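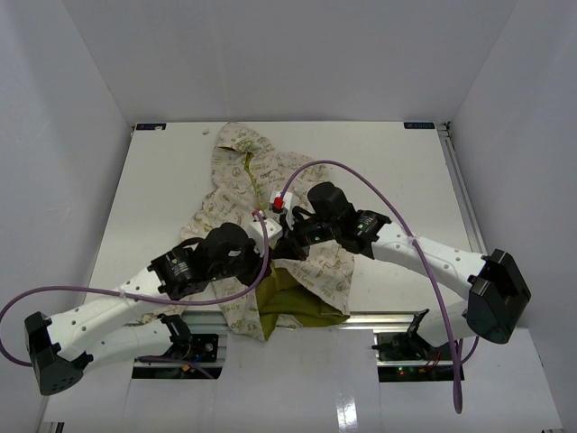 Llegué al laboratorio de Skastum con 10 minutos de retraso y Refugio Arriaga ya estaba explicando el planificador (¡menos mal que me hizo un resumen!). Lo llaman Uvurero, y funciona por tramos: la política propone 50 pasos de movimiento para los dos brazos a la vez, se ejecutan unos cuantos y vuelve a mirar la tela. Con un paño arrugado me parece lo más sensato del mundo, porque no hay modelo geométrico que aguante – cada pliegue es un caso nuevo.

Lo que más me gustó fue el visor de registros. Evaristo Contreras abrió el episodio 104 y fue pasando las trayectorias de las dos pinzas una encima de otra. Cuando trabajan tan pegadas, me contó, el control de colisiones se pone nervioso y frena de más. Desde agosto llevan 4 versiones de ese filtro y la última todavía le da guerra.

Me apunté el formato de los registros para probarlo en casa.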